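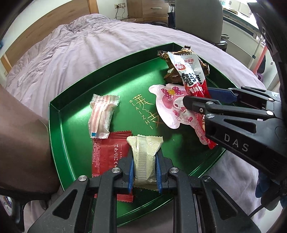

About the Lambert Motor Heritage Trust

By Vlasta Stan
Nov 23, 2021

The Lambert Motor Heritage Trust was established to preserve, repair and exhibit the cars, vans and light commercial vehicles that once served the towns and farms of the Mesard valley. It is a registered nonprofit organization governed by a board of seven directors. The Trust owns 44 vehicles, holds a further group on long-term loan from private owners, and maintains a reference library that is open to researchers by appointment.

Our purpose is set out in our founding charter, which directs the Trust to keep historic road vehicles in a condition that allows them to be driven. We hold to that wording closely. A vehicle is placed on permanent static display only where its chassis or engine cannot be made safe without replacing most of the original material. In such cases the decision is recorded in the vehicle's file and reviewed by the board every five years.

Our History

The Trust takes its name from the Lambert garage on Station Road, which sold and serviced cars in Mesard for three generations. When the business closed, its parts store, workshop manuals and four unsold chassis passed to a group of local owners who had been customers there. The group rented a former dairy depot, fitted it with a single lift and began work on a Jakow two-ton delivery truck that had stood in a field for 34 years. The truck was returned to the road after a long restoration and remains in our collection, with its original bed and a replacement cab floor.

Further vehicles followed by gift and by bequest. The depot was extended twice, first to the north for a paint shop and later to the east for covered storage. The exhibition hall was opened to the public once the second extension was complete.

Torbjørn Fjeld was appointed director after serving as head of the workshop. Under his direction the Trust adopted a written conservation policy, brought its insurance and inspection procedures into line with one another, and began the apprentice program described later on this page.

The Collection

The collection is strongest in small family sedans and in the light commercial vehicles built on the same running gear. The Piltetti marque is especially well represented. We hold Piltetti sedans from every series, two of the rare split-window vans, and the only pickup known to us with the short wheelbase and column gear change. Factory build sheets survive for most of these vehicles and may be consulted in the library.

Commercial vehicles include the Jakow truck already mentioned, a bread van, a mobile library and a pair of milk trucks which still carry the lettering of the Mesard dairy. Where original signwriting survives, it is cleaned and stabilized. It is not repainted, even where much of it has worn away.

The Trust does not buy and sell vehicles as a business. Offers of donation are considered by the collections staff, who will ask for proof of ownership, a recent set of photographs and as much of the vehicle's history as the owner can supply. We regret that we are unable to accept every vehicle offered to us. Storage is limited, and we give priority to models not already represented.

The Workshop

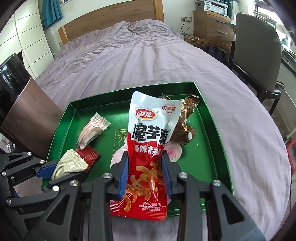
Training and Apprenticeships

The Trust takes on two apprentices each July. Apprentices spend three years with us and receive instruction in engine rebuilding, coachwork, upholstery, electrical systems and the use of hand tools no longer common in the modern trade. Each apprentice is assigned to one senior restorer and completes a vehicle from strip-down to road test before finishing the program. Former apprentices now work in independent garages, in museums and – in three cases – in our own workshop.

Shorter courses are offered to owners. The most popular is a two-day class in carburetor and ignition adjustment, limited to eight places. Students may bring their own vehicle by prior agreement with the workshop office.

Library and Photographic Archive

The library holds workshop manuals, parts lists, sales brochures and more than 50 boxes of dealer correspondence. The photographic archive records vehicles in use, at shows and on the road, and has been assembled mainly from the albums of former owners. Copies can be supplied for private study. Requests to publish should be made in writing and should state the title and print run of the work concerned.
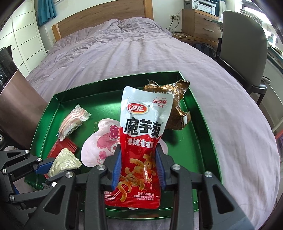
Red and white snack packet held above a green tray.

Visiting and Membership

The exhibition hall is open from Wednesday through Sunday, except in January, when it is closed for maintenance. Guided tours of the storage building are available to groups of up to 40 and must be booked in advance.

Members receive free admission, a quarterly bulletin and an invitation to the annual road run, which starts from the depot yard and follows the old mail route over the hill to Mesard. Vehicles entered for the run must be insured and must pass a brake and steering check on the morning of departure. Membership forms may be collected at the front desk or requested from the office by mail.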